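Hindside Simulation Course

The Hindside Simulation Course, usually shortened to Hindside, is a student course in robot programming held at the Daswood technical school. In the course, students teach a robot arm to pick up and place objects inside a computer simulation, and only the last part of the work is done on a real arm. The course is named after the building where it was first held, an old wing of the school with two classrooms and a small workshop.

History

Before Hindside, robotics at Daswood was taught as an evening club. The club owned one arm, and in a normal evening most members had to wait for their turn. The teachers tried shorter turns and then fixed pairs, but many students still left the club without having finished a task. In the spring of 2021 the school decided to change the club into a course with marks, and to move most of the exercises into simulation. The first lesson took place on 23 March 2021 with 28 students.

The first group used the school's ordinary computers, and these were slow. A single attempt at a grasp could take several minutes to calculate when the picture from the simulated camera was switched on. In April the course received better computers from Furnby, a local firm which repairs packing machines, and the exercises were rewritten to use the camera in every task. Furnby has also given the course drawings of machine parts, and some of these became the models which students handle in the simulation.

Organisation

The course lasts one school term and is open to students in their last two years. No earlier knowledge of programming is asked for, but those who have none must attend an extra lesson each week during the first month. Students work in teams of two or three. Each team keeps a written logbook, in which it records the settings of every attempt and the result. The logbook is kept in pencil, a custom taken over from the club.

Teams are formed by drawing lots. This rule has been discussed many times, and in one year the students were allowed to choose their partners, but the lots came back the following term.

Exercises

The work is divided into 5 exercises. The first one deals only with moving the arm between given points. In the second, the gripper must close on a simple box. The third introduces objects with curved or ribbed surfaces, where the fingers touch only a small part of the object and a small error of angle can make it turn in the grip. The fourth exercise repeats the third with changed light and with the object in a new position each time. The fifth is a free task, which the team proposes and the teacher must approve.

In the third and fourth exercises students are expected to study the view from close to the gripper, and to judge from it how the finger meets the object.
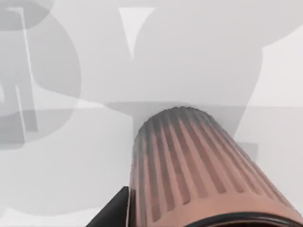 Why is the third exercise repeated with different light? A program which has been adjusted under one kind of light often fails when the light is changed, and the fourth exercise lets the teams find this weakness before they come to the real arm.

For the fourth exercise each team must run 300 attempts. The attempts may be started in the evening and left to run without supervision – the results are read on the next school day. A team passes if its program can explain its failures in the record file, even when the number of successful grasps is low. The failure codes are the same for all teams and are printed on the inside cover of the logbook.

Work on the real arm

In the last three weeks the teams bring their programs to the workshop. Every team has two lessons with the arm, one for adjustment and one for the examination. Speed is limited during the first of these lessons. Differences between the simulation and the workshop are discussed in a short report, most often the friction of the fingers and the delay of the camera.

The Kļaviņa Cup

At the end of the term the course holds a small competition, the Kļaviņa Cup. It takes place wholly in simulation, so that former students can take part from other towns. All programs receive the same objects in the same order, and the one with the most correct placements wins. The highest result until now is 157 placements, reached by a team of two. The winners receive a wooden plate, which they must return before the next competition. Their program is kept in the course archive and may be read by later teams, but it may not be handed in again.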